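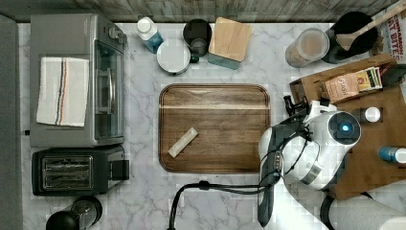
Gomero Travel Club – Gear Desk

Visetti Crossbody 3, long-term review
Reviewed by Gunnel Bakke
June 19, 2026

The Visetti Crossbody 3 is a mid-size shoulder bag with a flap closure and a detachable strap. The club's test unit is the pebbled leather version in dark green, stock number 2841. It has been carried on most working days since March, plus two train trips and one flight.

Construction

The body is full-grain leather with a cotton twill lining. The edges are painted, and the paint has held up except at the lower left corner, where it has worn through to the raw hide over a length of half an inch. Stitching is even on the outside. Inside, the seam that holds the card pockets wanders a little near the bottom. It is under no load there and has not opened.

The base is stiffened with a removable insert. With the insert in, the bag stands up when it holds at least a paperback and a water bottle. With the insert out it folds over at the middle and the flap no longer lines up with the catch.

Storage

There are 5 pockets in all: one main compartment, one zippered pocket on the rear wall, two card slips, and an open slot under the flap. The rear zipper takes a passport with room for a boarding pass. The slot under the flap is too shallow for a larger phone. Mine stuck out by a finger's width and kept the flap from closing flat, so the phone went into the main compartment.

The lining is a light tan. It makes keys easy to find and also shows ink.

Strap

Length adjusts through a sliding buckle. At its longest setting the strap puts the bag at hip height on a person of average height. Sixten Forsberg, who is a good deal taller, found it sat too high across the body and used it on one shoulder only. Visetti does not list a longer strap. The Chidiac strap we had on the shelf fits the same rings but has brass clips, and the bag's hardware is nickel.

The leather strap squeaked at both rings for the first couple of weeks. A small amount of wax on the clip pivots stopped it.

Closure

The catch is a turn lock behind a cover plate. It needs two hands when the bag is full. The Senent we reviewed last year uses a magnet and opens faster, but it also came open under an airplane seat. The turn lock has not released on its own.

Care

Light rain left spots that faded overnight. Heavier rain left a tide line along the flap, which came out after a coat of neutral cream. Dye transfer onto a pale jacket was checked with a damp white cloth, and none was found.

Price and verdict

The bag was bought at full price. Repairs to hardware are covered for 3 years, and returns are accepted for 90 days if the strap has not been cut or punched.

Recommended for daily use with a tablet or smaller. Tall buyers should try the strap first. Anyone who needs quick access to a phone should look at the Senent.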